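# Chapter 3: Folding and the Work Surface

Folding is the last stage of laundering at which a fault can be put right cheaply. A towel folded off square will not stack, and a stack that leans will not pass through the shelving used in most linen rooms. This chapter deals with flat cotton goods of up to 350 g. Shaped garments are left to Chapter 4.

## 3.1 The starting state

An article seldom reaches the table flat. It may arrive bunched at one end and nearly smooth at the other, with part of the cloth lying over itself.

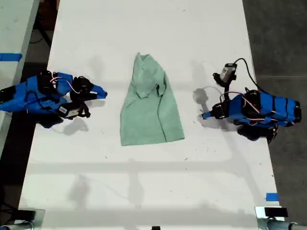

The first task is to find a hem. A straight hem gives a line from which the remaining edges can be set. Overlaps are opened before any wrinkle is smoothed, as pressing on a doubled layer fixes the crease. Dufour (the Murwood notes) calls this order "edge, layer, surface", and the terms are used throughout the book.

## 3.2 The surface

A table for folding should be pale, smooth and firmly held. Pale tops show lint and grit, which should be wiped away between batches. Light scuffing does no harm; a raised burr will pull a thread.

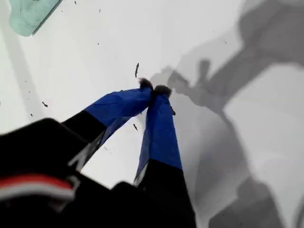

Friction also matters. On a very slick top the lower layer moves with the upper one, and the fold line drifts. The Bramwell laundry at Madthorpe, which handles over 1,000 towels a day in June, checks each table after every 500 pieces. The method of checking is set out in Section 3.3.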